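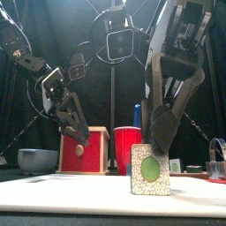
The two-arm table at Wekano, with the right gripper on the patterned block and the left one over the red box.

I'd been trying to get So-ying Liu on the phone since March, and when we finally found an hour she spent the first ten minutes of it asking me about my dishwasher. Do I load it with both hands? (I do.) Does one hand ever wait for the other? I had no idea, so she made me go and unload the top rack with her on speaker. Yes, it does! My left hand hangs there holding a mug like a coat hook while the right one moves the plates out of the way.

"That's the thing I study," she said, sounding very pleased. "The waiting."

So-ying runs the two-arm work at Wekano, a small lab in Cornham that shares a parking lot with a tile store. Her group's new result is about teaching a pair of robot arms when to hold still. Most people who train these systems, she told me, throw the pauses out of their training data before they do anything else. A person guides the arms through a job, everything gets recorded, and then somebody trims the parts where an arm isn't moving, because they look like wasted time.

"We did it too," she said. "For two years I was cutting out the pauses and then complaining that the arms bumped into each other."

So what changed? A student of hers, who has since gone off to a job at Clindon, forgot to run the trimming step one week. The arms trained on the messy recordings did better. So-ying was sure it was a mistake and had everything run again. Same answer. After that they did it properly, with 4,000 recordings in all, and they marked the pauses in 800 of them by hand, noting what the still arm was waiting for. Was the other arm in the way? Was it keeping something steady? Or was the person driving just thinking about lunch?

"There's a lot of lunch," she said. "You learn to spot it."

The marked ones turned out to be the good stuff. Train on all the recordings but teach the system to tell a useful wait from an empty one, and the collisions between arms drop way down. I asked how far down and she gave me the kind of answer I like, meaning an actual one. Over the same set of test runs, the old method had 11 collisions and the new one had two.

I wanted to know about the stuff on the table, since I'm nosy and there's a cup in there that looks like it came from a barbecue. She laughed and said the objects get picked for being different from each other. Something with a knob asks for a fingertip kind of grip, a block wants a good squeeze, and a wide bowl is a pain for everyone. The block with the squiggles all over it is her favorite. "I've looked at that pattern so much that I see it on the ceiling at night," she said.

And the cameras up on their rings? Those got a longer answer than I bargained for (sorry, So-ying, I cut most of it). The short version is that when two arms reach into the same space, one of them is nearly always hiding something from somebody, so where you put your cameras matters a lot. She thinks some of the waits in the recordings are people holding an arm back so they can see past it. She can't prove that yet. It bugs her.

I asked what doesn't work. She didn't even pause, which I pointed out, and she groaned at me.

"Handing things over," she said. "One arm to the other. It's awful. Both of them wait, very politely, forever. We made them too well mannered."

They're trying a fix where one arm is told it's the boss for 5 seconds and then they swap. Her old adviser, a man she only ever calls Alarcón, thinks that's a hack and has told her so more than once. She agrees with him and is doing it anyway, at least until the write-up goes out on 29th September.

Before we hung up I asked if she loads her own dishwasher any differently now. She doesn't have one. She washes everything by hand in the sink, and she says her left hand is terrible at it.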